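Keeping a Small Shop Floor Tidy: Bins, Bags and Bottled Water

I minded the counter at a little corner shop in Jurkcombe for longer than I care to admit, and most of what I know about keeping a house in order I learned between those shelves. A small shop is really just a pantry that strangers walk through, so the same habits work nicely at home, in the garage or in whatever corner you use for storing too much of everything.

Let me start with the trash, because I always did. A round bucket with a liner is all you need by the shelves. Open the bag all the way, push it down so it sits against the walls, and fold the top outward if there's enough of it to fold. Then, before you decide the bucket is full, put both hands in and press. Paper and tissue are mostly air – a heap that stands up over the rim will often go down by half, and you've saved yourself a bag. Press at the sides first, near the rim, and then the middle. (Only do this with clean paper, please, and never where somebody may have dropped glass!)
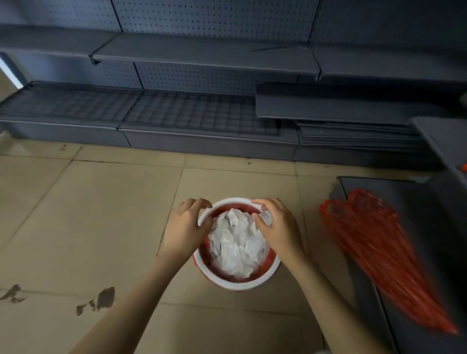
Alun Ruddock writes that he used to press his down every evening too, until the liner got so tight he had to cut it out of the bucket. He now drills 2 small holes near the bottom of any new bucket so the air can get in underneath, and the bag slides right up.

I've tried Alun's holes and they do work, though I wouldn't make them in a bucket you also mop with. Keep your spare bags close by as well, with the handles all pointing the same way. We bought ours from Prakholm in boxes of 1000, and a bunch of them set down any old how will turn into one big knot by lunchtime.

Now for the heavy things, and by that I mean water. Cases of bottled water belong on the floor, on something flat, with the tallest column in the middle or against a wall and the lower ones beside it. Lay each case so it crosses the seam between the two beneath it, the way you'd lay bricks, and stop at chest height. If you have to reach up for a case, it's too high.

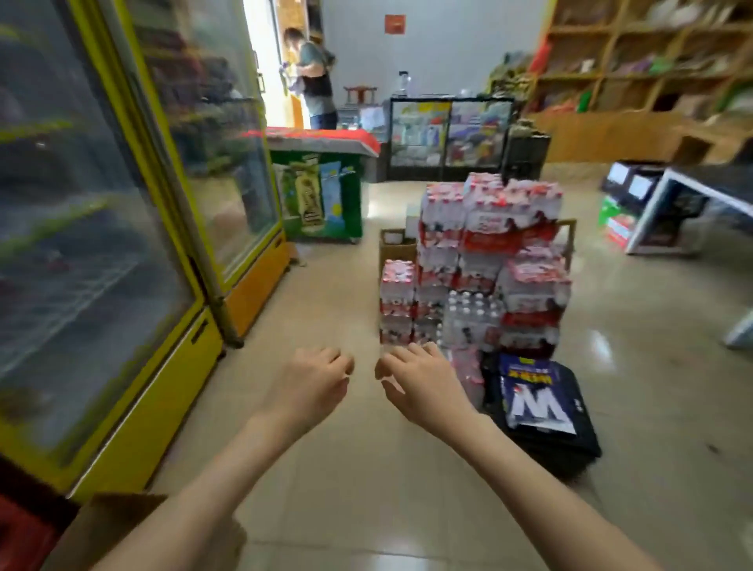 Use up the opened packs before you tear into a fresh one, and keep the loose bottles together down low where they can't roll off and land on a toe. When you lift, get your feet close, bend your knees and take the case from underneath – the plastic wrap makes a tempting handle, but it stretches and then it splits, generally when you're halfway across the room.

Leave yourself a clear path past any fridge or freezer, wide enough for the door to swing all the way open. I sweep that path at 9 in the morning and again before supper, and it takes no time at all once the cardboard has been flattened and carried out.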